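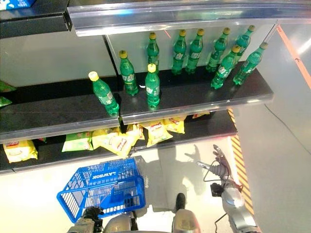

Soda shelf, chip shelf and basket at the practice bay. Left hand on the basket, right hand open.

Shelf work at Tellberg: what changes for floor staff

The picking trial at the Tellberg site moves to its second stage in November. The first stage covered a single shelving unit with bottled soda, bagged chips and boxed cookies. The second adds the evening order run, from 6 p.m. until close. This item sets out what the robot does, what it leaves to staff, and how the shift sheets will read from then on.

The task is order picking. An order arrives from the Waltel system as a list of items with shelf positions. The robot carries a shopping basket in its left hand and picks with its right, one item at a time. When the list is finished it sets the basket on the handover counter, where a member of staff checks it against the slip and bags it. Checking stays a human job in stage two, and the slip still needs initials.

Stage one logged 555 picks. Of these, 109 were stopped or repeated, most of them on bagged goods. Chip bags slide, overlap and fold under the shelf above, and a grip planned for the middle of a bag often meets its corner. Bottles gave fewer stops. The neck is a good place to hold, and the label matters less than expected once the cap is in view. Leaning bottles take longer, as the wrist has to match the tilt before the fingers close.

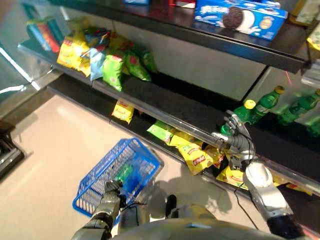 Average time for a bottle, from the start of the reach to release over the basket, was about 12 seconds. An experienced picker does it in far less. The case for the trial rests on the hours when two people cover the register, the deliveries and the online orders between them, and the orders wait longest.

Facing up is the part of the job that changes most. Until now shelves were straightened twice a shift, for appearance. In stage two the unit is also straightened whenever the Uzor panel at the end of the aisle shows amber, meaning that the robot has skipped two items in a row. Pull bags back from the front rail, stand the bottles up, and clear the panel. There is no need to line the goods up exactly. The software was set up on untidy shelves and does not expect straight rows.

Restocking remains with staff. Clivska, who maintain the arm and hands, ask that nobody restock the unit while a pick is running. Press pause on the panel, wait for the right arm to come down, then work as normal. The hazard tape on the floor beside the unit stays where it is. Please do not park roll cages on it.

Several people asked about hours. Pirmin Wyss, who plans the shifts at Tellberg, has confirmed that the evening roster keeps its present number of people through stage two. The picking line on the sheet is replaced by two shorter ones, "handover check" and "shelf and panel." Both are paid at the picker rate. Anyone who prefers to stay on manual picking can do so in the chilled section, which is outside the trial — the cabinet doors are not yet part of the task.

Training takes one session of 100 minutes, on paid time, before the first evening shift under the new sheet. It covers the pause procedure, the emergency stop, the handover check and what to do with a dropped item. In short, leave a dropped item on the floor until the arm is down, then pick it up and enter it as damaged or returned to shelf.

Sign-up sheets are next to the roster in the break room. Comments from stage one can still be handed to Pirmin until the end of the month, in writing or at the start of a shift.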